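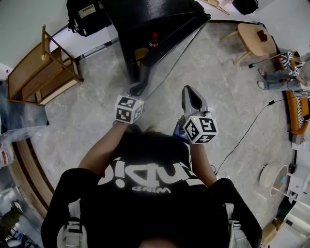
Equipment > Handheld Grippers > Paired Kits > Clavolness Pair

The Clavolness Pair is the handheld gripper kit we sell most of and get asked about most, usually by people who already own one Weretti and are wondering whether to buy a second. It is two grippers, one per hand, tracked by the marker cube on top of each. The cubes are white with black square codes, and they stick up where a head camera can find them while you look down at your work. Fingers can be mixed. A plain black finger on the left and a silver and white one with a dark pointed insert on the right is a perfectly good way to work, and a quick way to find out which of the two you've been overpaying for.

Last updated: February 2026

What we compared it with

We ran the Clavolness for most of August next to the Weretti Solo (bought twice, so it could pretend to be a pair) and the Forsberg H, which has been in the catalog long enough to have opinions. Same operators, same chores: picking up bottles, folding cloth, moving things from the floor to a stool and back again for no reason the stool could understand.

Weight. The Forsberg is the heaviest and feels it by lunch. The Clavolness comes in at 500 grams a hand with standard fingers fitted, and the Weretti is lighter still, mostly by leaving out things you will later want. If your operators wear a backpack for the recording computer, weight in the hand matters more than you'd think, and they will bring it up.

Trigger. The Clavolness trigger is long and a bit soft. You can close on a paper cup without turning it into a paper plate. The Weretti is closer to a stapler. The Forsberg sits between the two until it warms up, then joins the Weretti.

Tracking. Cubes beat flat tags for us every time the wrist rolled over. With a flat tag the gripper simply leaves the recording when you turn your hand, like a guest who has seen the dessert. With a cube, some face is usually pointing somewhere useful. Shiny furniture is still trouble. Glossy black panels throw reflections that the tracker takes more seriously than it should, so turn a lamp away or hang a sheet.

Fingers. Standard fingers are fine for boxes, bottles and most kitchen things. The pointed inserts are better for zippers, bag handles and getting under the edge of a card. They are worse for anything round, and if you drop a gripper point first it will remember. Spare inserts come in packs of 12, a number arrived at by someone who has met our customers.

Battery. We got 5 hours from the Clavolness with normal breaks. The Forsberg claims more and delivers a blinking light. The Weretti runs off a cable, which never goes flat and never stops finding your ankles.

Software. All three write files the Dranari controller can read. The Clavolness does it without a conversion step. The Weretti needs one, and the Forsberg needs one plus a calm afternoon. If you plan to replay recordings on a real arm, check that the finger profile in Dranari matches the fingers you used. With mixed fingers, set left and right separately. We forgot once and the arm spent the morning closing politely on air.

In the case

Two handheld grippers
Two marker cubes, already fitted
Two pairs of standard fingers
One pair of pointed inserts
Charging cable with two ends
Hex key (buy a second hex key)

The head camera is sold separately, as is the Dranari controller. The case has a cutout for a camera anyway, so you can look at it and think about your budget.

Who should buy something else

If you only ever record one-handed tasks, get the Weretti Solo and keep the change. If your work is all heavy parts, the Forsberg has the stronger grip and you can rotate operators. The Clavolness is for two-handed household work at floor, table and shelf height, and it gets unhappy with anything over 800 grams held at arm's length. So do we.

Replacement cubes ship already calibrated. Please don't peel the codes off and put them back on straighter.

12 comments
5 shares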